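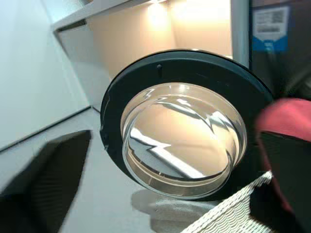 The round door of a front-loader, with its glass window, and a white woven basket close by.

Laundry room at Kuusk reopens, minus the honesty jar

The shared laundry room in the basement of the Kuusk building opened again on Sunday after 31 days without a working washer, a stretch during which residents learned a great deal about the drying time of jeans in a bathtub.

The old machines, which had served the building's tenants through several generations of lost socks, were taken out in November after one of them walked far enough during a spin cycle to block the door. Management firm Hallska put the cost of new plumbing and a leveled floor at 3000 euros and said rents would not go up to cover it. Tenants have asked for that in writing.

There are 2 washers now, both front-loaders, and no dryer. The dryer is coming, according to a notice taped up by the mailboxes. The same notice has been saying so since before the washers came out, although somebody has now crossed out the word "soon."

Booking has changed too. The paper sign-up sheet, with its long tradition of erased names, has been replaced by a system from Trakik that gives each apartment a two-hour slot. Miss the first 15 minutes and the slot goes back to the pool. Laundry left in a drum after time is up may be moved to a basket by the next person in line, a practice that was already common and is now simply legal.

The jar for coins is gone. It was last emptied in the summer and held some 900 cents, a button and a token from the car wash on Vekorska Street. Washes will be added to the monthly bill instead.

House rules are otherwise the same: no rugs, no dye, no horse blankets. The last item has been on the list for years, and the building has never had a stable.

The room is open from 7 a.m. to 9 p.m. Residents on the first floor, whose bedrooms sit right over the spin cycle, had asked for 8 p.m. and were offered earplugs.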